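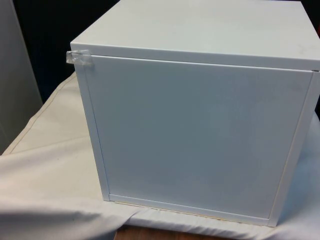 Cubo blanco de ensayo sobre la mesa de trabajo, con la puerta sujeta por cinta adhesiva transparente. Foto: Yareli Barajas / Taller Pacheco.

Drekine es un proyecto de robótica doméstica desarrollado en el taller compartido Pacheco. Su objetivo es construir un brazo de bajo coste capaz de abrir y cerrar puertas de muebles pequeños, sobre todo las que carecen de tirador. El diseño mecánico es de Xóchitl Ledesma y el programa de control, de Heriberto Camacho. Los planos y el código se distribuyen con licencia libre.

Origen

El proyecto empezó como un encargo particular. Ledesma quería un mecanismo que abriera un armario bajo de su cocina, y el primer prototipo, llamado Gilter, consistía en un carril fijo con una ventosa. Funcionaba con una sola puerta y había que desmontarlo para limpiar el mueble. En octubre se abandonó el carril y se pasó a un brazo articulado de sobremesa, que conservó la ventosa como herramienta principal.

Construcción

El brazo tiene cinco articulaciones movidas por servomotores. Las piezas estructurales se imprimen en el propio taller y se unen con tornillos de 3 mm. La base se fija a la mesa con dos mordazas. La herramienta es intercambiable: además de la ventosa hay una uña plana, pensada para entrar por la rendija entre la puerta y el tablero superior.

La electrónica va en una caja aparte, conocida en el taller como Stilmont por el nombre que llevaba el cajón donde se guardaron las primeras placas. Contiene la fuente de alimentación, el controlador de los motores y la bomba de vacío. Wanda Wasilewska rehízo el cableado en la segunda versión y añadió un pulsador de parada.

Mueble de ensayo

Las pruebas se hacen con un mueble blanco en forma de cubo, de puerta lisa y sin tirador, colocado sobre una tela clara extendida en la mesa. La tela protege el acabado y permite girar el mueble sin levantarlo. Mientras se ajusta el brazo, la puerta se mantiene cerrada con un trozo de cinta transparente doblado sobre la esquina superior izquierda. La cinta se retira antes de cada serie.

Una serie consta de 10 intentos de apertura. Entre una serie y otra se cambia la orientación del mueble, y el programa debe localizar de nuevo los bordes de la puerta. El blanco sobre blanco resultó difícil para la cámara — el contorno se confundía con el tablero — y Asuka Hattori propuso buscar la línea de sombra bajo el borde superior en lugar del contorno completo. Ese método es el que usa la versión actual.

Limitaciones

El brazo no puede con puertas de más de 7 kg ni con cierres magnéticos fuertes. La ventosa pierde agarre en superficies rugosas o con polvo, y la uña puede marcar los cantos sin rematar. Tampoco distingue una puerta bloqueada de una atascada: en ambos casos se detiene al superar el límite de fuerza y espera una orden manual.

Véase también

Brazo robótico
Ventosa de vacío
Taller compartido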